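Comparing two grippers on soft and stiff parts

Before you settle on a gripper, give each one the same short list of objects and let them all have a fair go! I like to start with a thin, clear plastic bag, the crinklier the better, and run 30 grasps at the slowest closing speed your controller will let you set. 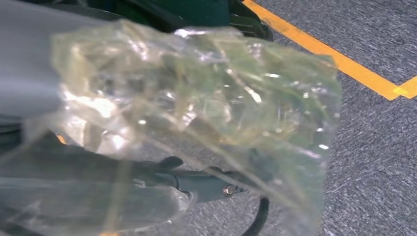 Funmilayo Shehu wrote in to say she'd turn the wrist camera's auto exposure off first, as shiny film fooled her Dramora controller for 45 minutes before she caught on. Good tip, and I've added it to my own setup notes.

Next comes something stiff and flat, and a hubcap does nicely. Lay it on a shelf, bring the hand down palm first, and lower the force limit until contact is gentle (mine ended up at setting 3).
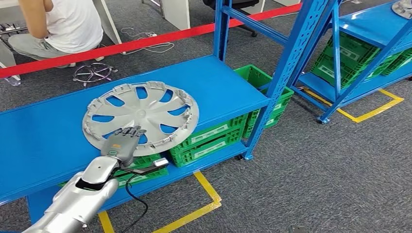
Save that setting under its own name, then swap in the second gripper and repeat both objects in the same order.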